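The first thing Anqi Cheng does when she steps aboard is touch the rudder. She gives it a waggle, listens for the clunk of a loose pin, and only then looks up at the mast. I've been sailing for most of my life and I have never once greeted a boat that way, but after a week with her at Otham I've started doing it too.

We were there for the August meeting of the Sindaneck class, a fifteen-foot wooden dinghy that hardly anyone outside this stretch of coast has heard of. That's a great pity, as it is one of the loveliest small boats I've ever steered! The hull is round and full forward, with a long straight keel and a centreboard that lifts with one hand. You can beach it, row it, sleep under the boom tent (just), and then race it hard the next morning.

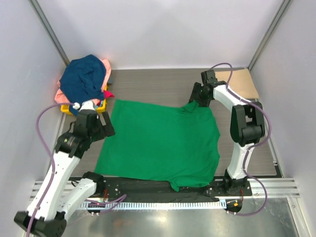 *Page last changed: September 29, 2026*

The first Sindanecks were built for crossing the bar at Cekudport, where the ebb runs out hard against the prevailing wind and throws up a short, steep sea. A flat-bottomed boat slams its way through. A Sindaneck shoulders into it and keeps going, and if you sit well back and ease the sheet a few inches at the top of each wave, it fairly gallops. Anqi showed me this on our second day, shouting instructions over the noise — "Ease! Ease! Now pull!" — while I sat there grinning with a sleeve full of water.

The rig is a standing lug with a small jib, 100 square feet in all. It looks old-fashioned and it is, but it goes up in under a minute and there's very little to fiddle with. Downhaul, mainsheet, two jib sheets. The downhaul matters most. Anqi wants it bar-tight upwind, so tight that a crease appears along the luff before the sail fills, and she was quite right to nag me about mine.

## Number 282

Her own boat is number 282, built at the Boychuk yard up the creek and bought from a barn with a split plank and no floorboards. She did the repairs herself over two winters, scarfing in new larch and learning as she went. The varnish isn't perfect (she'll point out the runs before you spot them), but the boat is dry as a bone and very quick in light air.
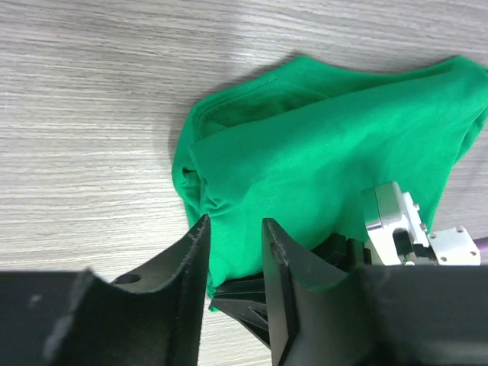 On the long race, out round the fairway buoy and back, we spent the first leg stuck behind a blue boat whose crew had found a better slant of wind under the cliffs. Anqi didn't fuss. She moved me forward until my knees were against the mast thwart, heeled us gently to leeward and let the sail hang in its own shape. Slowly, wonderfully, we began to slide past. We finished fourth, and I don't think I've ever been so pleased with fourth.
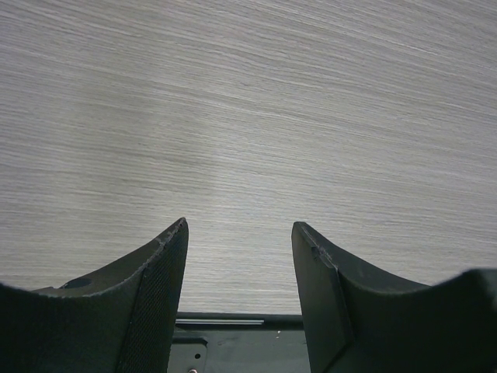
Ashore, everyone hauls everyone else's boat up the shingle, and then the talk starts: whether bronze pins are worth the money, who has moved their mast step, how much weight a rudder blade can lose before it floats up. A sound older boat can still be had for £1000 if you're happy to sand and paint, and there were two for sale on the slipway while we were there. I walked round the smaller one three times. Then I went back and gave the rudder a waggle.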